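4.2 How people talk about grip when they talk about objects

The second set of interviews gave us the richest material in the study, and we are still finding new things in it. Where the first set asked people to name household objects, the second asked them to explain, in their own words and to someone in another room, how an object should be picked up. Speakers had no gestures to fall back on. Everything had to go through language, and what came out was far more inventive than we had dared to hope for.

The full collection holds 1,256 descriptions from 84 speakers, recorded in Kallcombe and in the surrounding villages. Each speaker completed 2 sessions. Huệ Lý and Chiến Lưu transcribed the recordings separately and then met to settle differences, and most of those differences concerned verbs. Should "cup it" and "cup your hand on it" be treated as one expression or as a pair? We first merged them. After a month with the data we split them again, and we are very glad we did, as the discussion of hand-first phrasing will show.

Verbs of holding in English have usually been sorted by force (hold, grip, clutch, squeeze). Our speakers did use force, but they used shape much more freely. For round things they reached for verbs that put the hand around the object: wrap, curl, close, cup, hug, swallow. One retired bus driver told his listener to "let your fingers go over the top and come home on the other side," and his listener understood him at once. For flat things the verbs changed completely. People slid, peeled, pinched and lifted, and almost all of them mentioned an edge before they mentioned the hand. Figure 3 shows a round object of the kind for which the wrapping verbs were used.
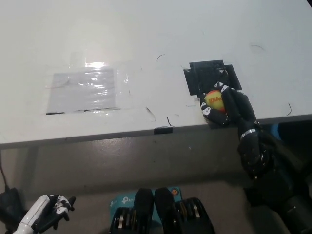

Figure 3. Fingers curled around a tennis ball from the right and the top.

The order in which speakers mentioned the parts of the action turned out to matter a great deal. We call a description object-first when it opens with the thing to be picked up ("the bowl has a rim, so use that") and hand-first when it opens with the body ("make your hand into a C"). Older speakers leaned toward object-first openings. Younger speakers mixed the two, often inside a single sentence, and some of the loveliest examples in the collection come from that mixing. Consider this one, from a speaker of nineteen describing an egg:

"It's an egg, so you know, be an egg cup. Fingers like an egg cup."

The hand becomes another object entirely. We had no category for this in the coding scheme drawn up by Thư Lã before fieldwork began, and we added one within the first week. Borrowed-object descriptions, as we now call them, appear for eggs, light bulbs, oranges, mugs and, in one wonderful case, a sleeping hamster. The hand is an egg cup, a nest, a claw at the fair, a baseball glove, a pair of tongs. Speakers who used one borrowed object nearly always went on to use a second, as though the first had opened a door.

It is worth saying how these borrowed objects behave in the grammar of the sentence. They come with be, make or like, and seldom with as. They resist the plural, even when both hands are meant: "be a nest with both hands" is common, while "be nests" never occurs. They also pull prepositions along with them. A speaker who has said "nest" will then put the egg in the hand, and a speaker who has said "claw" will bring the hand down on it. Hòa Ngô first noticed this pattern while checking the Pevari transcripts, and it held up when we went back through the earlier recordings.

Listeners were part of the picture too. When a listener asked for help, speakers almost never repeated themselves. They switched. A shape verb was replaced by a borrowed object, or an object-first opening was started over as a hand-first one. The most common request for help was simply "how do you mean?", and the replies to it are where the new comparisons cluster most thickly. We think this is a strong argument for recording pairs of people whenever possible. A speaker alone with a microphone would have stopped at the first attempt, and we would have lost the hamster.

Size had a smaller effect than expected. We had predicted that small round objects would attract pinch and large ones hug, and for marbles and beach balls this was true. In the middle range, though, speakers cared much more about whether the object could be hurt. An orange and a light bulb drew very different verbs in spite of their similar shape. Softening words (just, gently, kind of, a little) gathered around the light bulb and were scarce around the orange, and they tended to sit directly before the verb.

Chiến Lương has suggested that these softeners should be counted as part of the verb itself, so that "just cup" becomes a unit with its own meaning. The idea is an exciting one, and we return to it in Section 5, where the Kallcombe material is set beside the shorter recordings made in October.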